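Flornska talk van tours, seven years between records and why they're starting in Pramstead

The drummer is late. The singer is eating a sausage roll out of the bag and says we should just start, he'll only talk about cymbals anyway.

So we start. Flornska, four-piece, out on the road from May with eighteen dates, first proper run since the last album. That was seven years ago. What happened?

"Kids. Jobs. The bass player did a nursing degree," the singer says. "We never split up. People kept asking and we kept saying no, and then we'd look at the calendar and it'd been another year."

The new record is called Vitale, after the street they used to rehearse in. Nine songs, mostly slow. The guitarist calls it "the quiet one" and then spends a while arguing that it isn't quiet, it's just got fewer guitars on it. He played a lot of the piano parts himself and you can sort of tell. He agrees. "I had lessons till I was ten. Mum will be thrilled, she paid for them."

They recorded it in Trarnham over winter, in a weatherboard hall with no heating. You can hear a heater ticking on track four. Theirs, brought from home.

First night of the tour is Pramstead, and not the big room either. Why there?

"Because they had us when nobody else would," the singer says. "Our first ever headline show, there were people in thongs and footy shorts who'd come straight from the beach and had no idea who we were. They stayed but. Bought the T-shirts." The place holds up to 1000 now, after the reno, and tickets went in a morning. A second night is being looked at. Don't hold her to it.

The last show is the other end of the scale - 3000 seats, all of them actual seats, which worries the guitarist. "I dont know what you do with people sitting down. Do they clap on the chairs? Do you tell them to get up?"

Drummer arrives. Talks about cymbals.

The setlist is still a fight. Half the band wants the new album start to finish, the other half wants to play the singles and go home. The compromise so far is an old one to open, a block of new stuff, then whatever they can remeber. The singer has a list on her phone with question marks next to most of it. She won't show me.
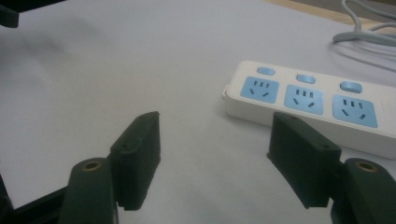

Kerbside Music desk

Support comes from local acts in each town, picked by the band from demos. They've listened to all of them in the van, the bass player says, on a stereo with one working speaker. "So if your song had something really good in the left channel, sorry."

And after the tour? Shrugs all round. There's a couple of songs left over from the Trarnham sessions, one of them finished. Might be a single, might be a B-side if those still exist. The guitarist wants to go straight back in and make a loud one. The bass player has night shifts booked.

"Ask us in the last week," the singer says, folding up the bag. "We'll either be writing or not speaking."

Vitale is out now. Tickets for the remaining shows are on sale through the venues.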